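Search this site
Search

Last updated October 13, 2026

Winter tires, swapped at home

I finally did the winter changeover without driving to a shop. For years I had a standing appointment at the tire place in Gurnton, and every fall it was the same deal. Load four dirty wheels into the back of the wagon, sit in the waiting room for most of a morning, pay, drive home, unload four other dirty wheels. This year I bought a decent floor jack and did it in the driveway.

My car is a Wimenar wagon, the older body style, with steel wheels for winter and the factory alloys for the rest of the year. Having two full sets of wheels is what makes this a driveway job. If your winter tires have to be mounted on the same wheels every time, you still need a shop with a machine.

The jack is a Piras, the low one. It clears the side sills without my having to drive up on boards first, which the old scissor jack never needed but the last floor jack I borrowed did. It's heavy. I keep it by the garage door now so I don't have to drag it past the freezer.

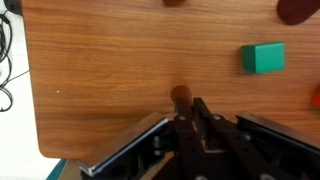
I broke the lugs loose while the car was still on the ground, a quarter turn each, and that was the hardest part of the day. The right rear wheel had two that would not move. I sprayed them, went in and had lunch, and came back and stood on the breaker bar. They let go with a bang. After that I ran a wire brush over all the studs and wiped them with a dry rag. I don't put anything on the threads. The manual says clean and dry, and I figure they know.

Once the car was up and on a stand, the wheel still didn't want to come off. Ours get a fair amount of road salt and the alloys stick to the hubs. I put the lugs back on a few threads, sat down and kicked the tire from one side and then the other until it popped. Then I cleaned the rust off the hub face, because a wheel that isn't sitting flat will give you a shake in the steering and you'll think it's the balance.

I went one wheel at a time. It's slower than doing a whole axle, but I only own the two stands and I wanted the other one free in case I needed it.

Torque was the thing I had worried about most. I used to just lean on the wrench until it felt right. I bought a click-type wrench and set it to the number in the owner's manual, and I went in a star pattern, first snug with the wheel in the air and then to full torque with the tire on the ground. Look up the number for your own car. The one for mine won't help you.

Total time was longer than I'd like to admit, and a good part of it was walking back to the garage for things. I'd guess the spring swap will go faster.
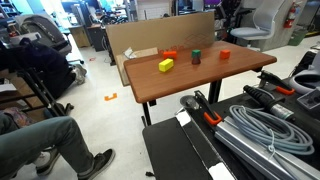 Reading time: 4 minutes

I also bought a set of Restow wheel bags. I had been storing the off-season set in trash bags, which tear the first time you roll the wheel over a pebble. The Restow ones have a handle and a clear pocket for a card, so I can write down which corner each wheel came off. Before, I used chalk on the tread, and by spring it was always rubbed off. They cost $40 for the set. The zipper on one was stiff out of the package — a little candle wax fixed it.

The jack, stands and torque wrench came to a bit under $200 with a coupon. The shop was charging me $10 a wheel, twice a year, so it will take a few seasons to come out even. I'm fine with that. I'll use the jack for brakes and oil changes anyway, and I got my morning back, more or less.

Tread on the winter set measured 8/32 on the fronts and close to that on the rears, so I put the better pair on the back and left it there. They should be good for this year and probably the next.

Things still to do: check the torque again after I've put a few miles on it, reset the tire pressure light, and wash the alloys before they go up on the shelf. I left brake dust on them all summer last year and it pitted the finish near the valve stems.

In November I'll do the wiper blades and look at the battery — it cranked slow a couple of times last winter and it's the original one.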